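Urnora Forum › Motion and Perception › Force control

Thread: Compliant DIMM insertion – planner overshoots at the contact transition

rok_kovacevic
October 21, 2025

Setup is a 6-axis arm over an open desktop tower, wrist camera, wrist F/T sensor. Task is inserting memory modules. Free-space planning goes through Stindlow, then I switch to an admittance controller for the last few millimetres.

The problem is the switch. On 4 of the last 92 runs the controller took over with residual velocity from the planned segment and the module hit the slot hard enough to trip the force limit. The other 88 went in. Log from a bad run:

cycle 1123: mode PLAN -> ADMIT
cycle 1123: v_z residual non-zero
cycle 1125: force limit, stop

I have tried ending the plan higher and lowering the admittance gains. Ending higher helps but costs cycle time. Lower gains make the search for the slot useless.

Workspace, for anyone who wants to comment on approach direction or camera placement:

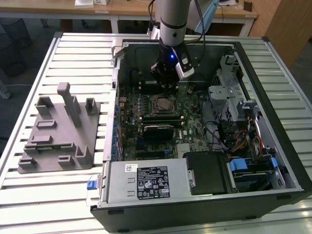
Gripper above the memory slots, tower on its side, fixture plate to the left.

The slot pose comes from the wrist camera, one detection at the hover point, and is not updated during descent.

mzaidi
Your trajectory is not finished when you switch. Stindlow reports "goal reached" on position tolerance only, velocity is not checked unless you set it. Look at goal_velocity_tolerance in the config. The default is unset.

rok_kovacevic
It was unset. Setting it now. I had assumed the time parameterisation ended at zero anyway.

mzaidi
The commanded one does. The measured one lags behind it.

v_hajek
I would not fix it there. If you wait for the arm to settle you pay for it on every insertion. Initialise the admittance state with the measured velocity and let the virtual damping bring it down. No wait, no step in the command. We have run it like that on connector mating since last November.

mzaidi
That works if there is clearance left to brake in. He is switching a few millimetres above a slot. With his gains I doubt it stops in time, and he has just said he can't go higher.

v_hajek
He said higher costs cycle time. So does settling. Measure both.

stefania.k
Separate point. A single detection from hover worries me more than the velocity. Looking down into a case like that you have a row of near-identical slots side by side, plus the expansion slots further down the board. If the detector is one slot out, the module comes down on the wrong one and a force trip looks exactly like your log. Have you compared the detected pose with ground truth on the 4 failures?

rok_kovacevic
Only on 2 of them, the other bags were overwritten. In both, the slot index was right and the lateral error was within what the search normally absorbs.

stefania.k
Fine, but 2 is not much to rule it out on. I would register the whole row against a board template and take the index from that. Baltilau does it in one call if you have the board outline.

raj_srivastava
Agree on the template, disagree on re-detecting during descent if that is where this is heading. Once the module is in the fingers it will occlude the slot from most wrist-mounted cameras. Check your own view before spending a week on it.

Also, please log the F/T bias at the switch. If you tare at hover and the wrist then changes orientation, even slightly, the gravity term leaks in and the controller sees a contact that is not there.

rok_kovacevic
Orientation is constant from hover down, so I think the tare is safe, but I will log it. Plan is velocity tolerance first, then v_hajek's initialisation on the same start poses, with all bags kept this time.

v_hajek
Post the settling times as well, please – mean and worst case.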